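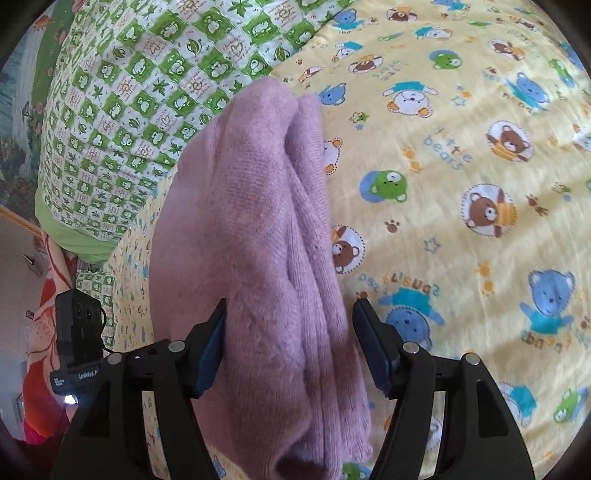

분홍색 니트를 집은 손 그리퍼. 배경은 곰돌이 침대 시트.

옷 개는 로봇 연구를 한다고 하면 다들 부러워한다. 집에 가면 로봇이 빨래를 개어 주느냐고 묻는다. 우리 집 빨래는 의자 위에 있다. 의자는 원래 앉는 용도였던 것으로 기억한다.

지난 글에서 예고한 대로 이번에는 니트 얘기를 좀 하려고 한다. 프로젝트 이름은 Linasmont. 이름을 누가 지었는지는 아직도 의견이 갈리고, 뜻을 아는 사람은 없다. 하는 일은 간단하다. 사람이 그리퍼를 손에 들고 침대 위에서 옷을 집고, 펴고, 접는다. 그 시연을 모아서 정책을 학습시킨다. 팔을 원격조종하던 작년 방식에 비하면 천국이다. 그때는 티셔츠 한 장 접는 동안 커피가 식었는데, 지금은 커피 마실 시간이 없다.

이번에 모은 시연은 모두 523개. 면 티셔츠, 수건, 그리고 문제의 니트류가 섞여 있다. 처음 학습시킨 모델은 수건을 아주 잘 접었다. 티셔츠도 봐줄 만했다. 니트 앞에서는 그리퍼를 벌린 채 한참 고민하다가 이불을 집었다. 곰이 그려진 이불이었다. 접기는 또 얼마나 성실하게 접으려고 하던지.

원인을 두고 Saron Gebremichael과 이틀을 다퉜다. Saron은 배경 무늬가 복잡해서 모델이 천과 천을 구분하지 못한다고 했고, 나는 니트의 형태가 매번 달라서 그렇다고 했다. 둘 다 자기 말이 맞다는 걸 보여 줄 실험을 돌렸고, 둘 다 조금씩 틀렸다.

정리하면 이렇다. 단색 시트에서 니트 시도 40번 중에 성공이 19번이었다. 무늬 있는 침구로 바꾸면 더 떨어졌지만 내가 기대한 만큼, 아니 Saron이 기대한 만큼은 떨어지지 않았다. 실패 영상을 하나씩 돌려 보니 진짜 범인은 집는 위치였다. 시연자마다 니트를 집는 버릇이 달랐던 것이다. Juwita Ginting은 늘 밑단 가까이를 잡고, 나는 아무 데나 잡는다. 모델은 우리 둘의 평균을 배웠는데, 그 평균 지점에는 대체로 옷이 없었다.

그래서 바꾼 것은 두 가지다. 하나는 시연 규칙. 니트는 일단 끝 쪽을 집어 들어 주름을 세로로 모은 다음, 거기서부터 펴기 시작한다. 무늬나 옷 색은 일부러 통일하지 않았다. 사람 사는 집 침대가 회색 단색일 리 없으니까. 다른 하나는 집는 순간 전후의 프레임에 가중치를 더 주는 것. 논문에는 꽤 그럴듯한 수식으로 들어갈 텐데 코드로는 한 줄이다. 그 한 줄에서 부호를 틀려 하루를 날린 사람이 누구인지는 밝히지 않겠다. 나다.

다시 학습시켜 같은 조건에서 돌렸더니 성공률이 거의 두 배가 됐다. 다만 여기서 '성공'이란 네모에 가까운 무언가가 되었다는 뜻이다. 소매가 어디로 갔는지는 평가 항목에 없다. Yvonne Ashworth가 초고를 읽고 여백에 "어머니께 보여드릴 수 있는 수준인가요?"라고 적어 보냈다. 우리 어머니 기준이면 나도 실패 사례다.

아직 안 되는 것도 적어 둔다. 보풀이 많은 니트는 패드를 벌려도 바로 안 떨어질 때가 있다. 시연할 때는 손목을 살짝 털면 되는데, 모델은 이 동작을 배우더니 필요 없을 때도 턴다. 수건을 접고 나서도 턴다. 볼 때마다 뭔가 못마땅해하는 것 같아서 신경이 쓰인다. 두꺼운 스웨터를 뒤집힌 상태에서 시작하는 경우는 아예 시도하지 않았다. 리뷰어가 물어보면 향후 연구라고 답할 예정이다.

데이터 공개는 Mekdes Chala가 라벨 검수를 끝내는 대로 한다. 집는 위치가 제멋대로인 초기 시연도 빼지 않고 같이 올린다. 파일 목록에서 유난히 산만한 것들이 내 것이다.

다음 글은 양말 편이다. 짝 맞추는 문제는 다루지 않는다.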